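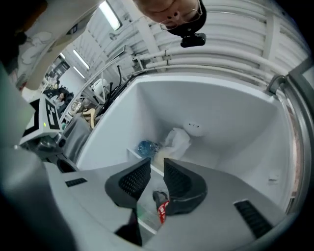

Tekisstead wrote:
> If the finger width reads wrong after a pad swap, leave the markers alone.
> Close it all the way, zero, open it all the way, then save. Ours drifted
> for a week and it was a screw at the base of one finger. Also check
> whether anything sticky got on the pads.

Posted in: Hand Tools & Grippers > Setup and Upkeep
Search this list... Go
2 replies 348 views

Thanks, that was most of it. Screw on the left finger here, same as yours. Backed out maybe half a turn. Put it in with thread lock Friday, let it sit overnight, re-zeroed in the morning. Closed reading is good now and stays good after 50 open/close.

Rest of the notes for whoever has the Nasarard unit next, sorry its rushed:

- pads off, wash in dish soap, dry them properly before they go back on. No alcohol, it made the last set go shiny
- wipe the marker faces with a dry cloth only. if a corner lifts, replace the whole marker
- check both fingers run free by hand BEFORE power. grit gets in the slide
- vents clear. Cables too, don't let them hang where the door can catch them
- zero again if the unit has been inside a cold fridge for long. mine read wide until it warmed back up
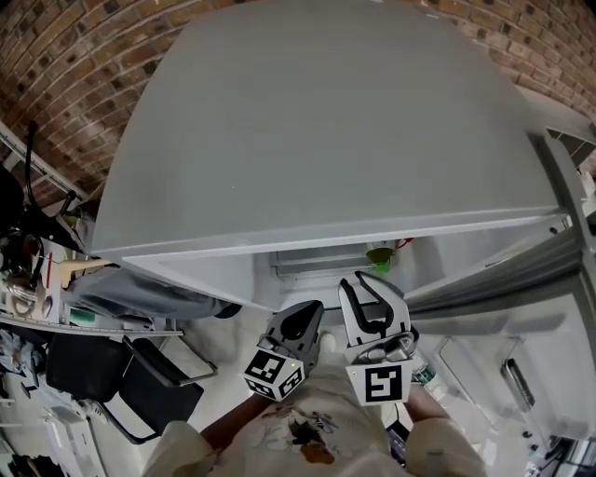
Gripper held up at the open fridge, fingers apart, markers on both.

For the fridge work I do a dry run first, in and out with the fingers open, then closed, nothing picked up. If the width trace jumps on the way in stop and look at the markers, frost or fog on them will do it. Lombardi's sheet says skip the dry run if you zeroed the same day. I wouldnt.

Still open: the Climwood spare pads. Part 860 on the order form, is that the pair or one side? Last order was in December and I can't find the reciept.

Back on the bench Monday, will post the trace then.

Share (2)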